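Teaching an Old Dog to Walk on the Left

July 29, 2020

I promised to write about Wuvel again, and three people have asked me in the comments, so I will do it now before the summer is finished. Those who are new: Wuvel is my dog. She is eleven years old, brown with a gray face, and she came to me from my uncle when he moved to an apartment where dogs are not allowed. She is a mix of something like a spaniel and something with much longer legs.

The problem was the leash. My uncle lived in the country and Wuvel almost never wore one. She walked next to him or behind him, or she went away and came back for dinner. In our street this is impossible. There is a bus, there are bicycles, and there is a yellow cat two houses down who sits on the wall and waits for her. So from the first day she had to be on a leash, and she pulled on it like she wanted to bring the whole house with her.

I am not a trainer. I read two books, and they did not agree with each other. The first one said that you must stop every time the dog pulls, and stand like a tree. The second one said you should turn and walk in the other direction. I tried the tree for 6 days. Wuvel also stood like a tree, but at the end of the leash, leaning forward, and she can do it longer than I can. One morning we needed 41 minutes to reach the mailbox, and I was late for work.

Turning around worked a little better. But she is old and her back legs are not so strong, and after many turns I saw that she was walking stiffly in the evening. I did not want to teach her something by making her hurt, so I stopped this also.

Then I wrote to Aksel Zoëga, who had a table at the dog day in our park in June of last year and gave me his card then. He has worked with older dogs for a long time. I expected a long list of exercises. His answer was four lines. He asked what she wears when she walks, which side she walks on, what she likes to eat, and if anybody had looked at her teeth and her hips. I could answer only one of these questions properly (the food).

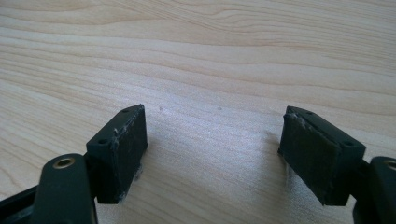
So first we went to the vet. The hips were what you can expect at her age, a bit of arthritis on the right side and nothing dramatic. The vet told me that short walks are better for her than one long walk, and that she should lose a little weight. The teeth were fine. I was proud of the teeth, although it is my uncle who should be proud.

Second, the harness. I had been using her old collar. When a dog pulls on a collar she coughs, and Wuvel coughed a lot, and I thought that was only her age. I bought a harness with a ring on the chest from Prarkier, the small pet shop behind the station. The first size was wrong. I measured her when she was lying down, and please do not do this. Measure when the dog is standing, behind the front legs, and you should be able to put two fingers under the strap. The lady in the shop changed it without any trouble. She coughs almost never now.

Third, the side. Because the right hip is the weak one, Aksel suggested to keep her on my left, where she has the grass next to her and does not need to step up and down the curb. I had never thought about sides. I let her go where she wanted, and she crossed in front of me all the time, and twice I nearly fell over her.

The training itself was so simple that it is almost embarrassing to explain. I had small pieces of boiled chicken in my left pocket. Each time she was next to my left knee and the leash was loose, she got one piece, low, close to my leg. If I held it too high she jumped for it, which is bad for the hips. If she pulled, I did nothing special. I just slowed down and waited until she looked at me. In the beginning she got chicken every few steps, and I took it away from her dinner so she would not become round.

We did this inside first, in the hallway, and then in the yard. After this we went on the street, but early, before the bus. It took 21 days until she walked to the corner and back without pulling. The book said an old dog needs months. Maybe Wuvel was only waiting for somebody to tell her clearly what she should do.

I do not want to say that everything is perfect. When the yellow cat is on the wall, she forgets all of it. If I see him first, we cross the street and I talk to her in a very happy voice, and the neighbors must think I am strange. If she sees him first, I hold the leash with two hands. In the rain she pulls toward home, and I let her, as I also want to go home.

A few small things for those who have the same problem. Cut the nails before you start, long nails change how the dog walks. Chicken is better than cheese in warm weather, I learned this with my pocket. Do not train when you are in a hurry, she feels it through the leash immediately. And a leash that gets longer by itself teaches her to pull, so mine is now in the closet.

My uncle came to visit last week and we took her out together. She walked on my left the whole way to the park. Then he took the leash and she went straight in front of him with her nose on the ground, pulling like the first day, and he was laughing and let her do it. I will need more chicken.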